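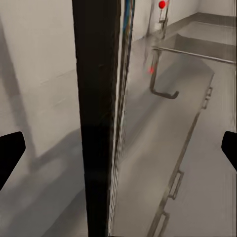
Two months with the Fasivell practice package

Posted in March by Ketsara Chareonsuk
Print this post | E-mail this post

I said I would write up the Fasivell package once I had used it properly, and I have now had it running most evenings for two months. It is a simulator for robot arms with a gripper on the end. You get a set of rooms and workbenches, a model of the arm, a camera view from the wrist, and 36 practice tasks. There is no hardware in the box, and there isn't a box either. You pay, you get a download link and a licence key, and the key works on two machines.

The standard licence is 300 pounds a year. There is a teaching licence at 700 which covers a whole classroom. I bought the standard one with my own money. Kamol Kaewsai at Skenstead has the teaching licence and let me look at it for an afternoon. As far as I could see the only differences are the number of seats and a page where the tutor can see everybody's scores.

Setting up

Installation took me an evening. Most of that was the graphics driver, which I can't blame on Fasivell. The guide is clear up to the point where you choose your controller, and then it assumes you own the one they like. I use an old gamepad. It works, but the buttons came up in the wrong order and I had to edit a settings file by hand. The file is plain text and has comments in it, so this was not hard, only slow.

After that you pick a room. The rooms have different floors, walls and fittings, and you can start with nothing to pick up, which I would advise for the first few goes. Drive the arm, open and close the fingers, and learn what the wrist camera shows you before you try to lift anything.

The wrist view

I spend most of my time in this view. The fingers come in from the left and right, and whatever lies between them is what you are working over. It took me a week to stop switching to the room camera every few seconds.

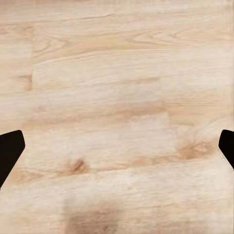
Fingers open over the planks, seen from the wrist camera.

Wood is the best surface in the package to my eye. The grain changes from plank to plank and there are knots, so I can pick one and use it as a mark when I am moving the arm in small steps. On a plain grey floor I lose my place much more easily. The picture does go soft in patches. There are smudges where the detail drops away, and thin upright things can smear. I turned the quality setting up as far as my machine would allow and it helped a little.

If you want to train a vision system on the pictures, I would try the trial version first and look hard at those soft patches. For learning to drive an arm they have not bothered me.

The tasks

The early ones are simple reaching and placing. The later ones ask you to pull handles and move things along a line, and these are where the package earns its price. The score is based on time and on how hard you knock into things. I think it is too strict on time. Uthai Rojanasak, who has taught this sort of thing far longer than I have, disagrees and says I am slow.

Three things I would change:

- Undo only goes back to the start of the task. I would like a checkpoint half way.
- The finger opening is shown as a percentage. Millimetres would be more use.
- The help pages open in a browser, and on my machine that takes the controller away from the simulator until I click back in.

I wrote to support about the last one on a Monday and had a reply the same afternoon. They knew about it and gave me a setting to try. It fixed it on the laptop but the desktop still does it.

Compared with Somboon

A few readers asked how it compares with Somboon, which I wrote about last year. Somboon is cheaper and runs on older machines. Its arm feels floaty to me and there are fewer rooms. If your computer is more than a few years old, get Somboon. If it can cope with Fasivell, I would pay the extra.

I am keeping my licence for the rest of the year. Next I want to try the recording tool, which saves a run so you can play it back at half speed. Chanida Prasertsri has promised to send me some of hers to look at.

Filed under: Software, Robot arms

Recent posts
Somboon, a year on
Which gamepad for arm practice?
A visit to the Wudska open day
Duangjai Duangkaew on teaching beginners
Cleaning up a noisy joint sensor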